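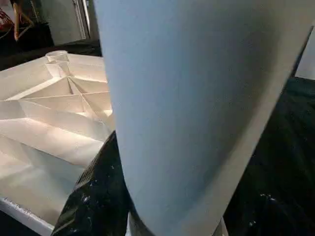 Fig. 4. Pale blue-grey tapered shell, with the white ribbed part to the left

4. Getting the parts ready

Before you begin, do find yourself a good clear patch of table and a soft cloth to lay everything on. The larger Celtitz parts have a smooth, matt surface that marks more easily than you might expect, and a folded tea towel underneath will save you a good deal of rubbing later on.

1. Take the tapered shell out of its bag and run a fingertip gently along the edges. If you come across a rough spot, leave it be for now and see section 7.

2. Lay the white ribbed part on the cloth with its ribs facing up. They spread out like a fan from a small round collar, and dust does love to settle in the little compartments between them. A dry pastry brush is the best thing we have found for getting it out.

3. Look inside the collar and tip out any crumbs of packing. Please don't be tempted to widen it with a knife or a drill, however snug it looks.

4. Wipe the shell from the wide end to the narrow end with a barely damp cloth, then leave both parts to dry for 12 minutes.

Caution: Never press down on the ribs with the heel of your hand. They are thin, and a cracked one can't be glued back to its proper strength.

Note: If your parts have come in from a cold shed or garage, let them sit indoors for about 59 minutes first - a cup of tea and a read through section 5 will fill the time nicely.

Note: Parts from the older Hureck set look very similar but have a different collar, so keep the two sets in separate boxes. If yours have already been muddled together, write to Chidubem Fashola at the Distatura parts desk, who will gladly help you sort them out.

When both parts are dry, carry on to section 5, Fitting the shell.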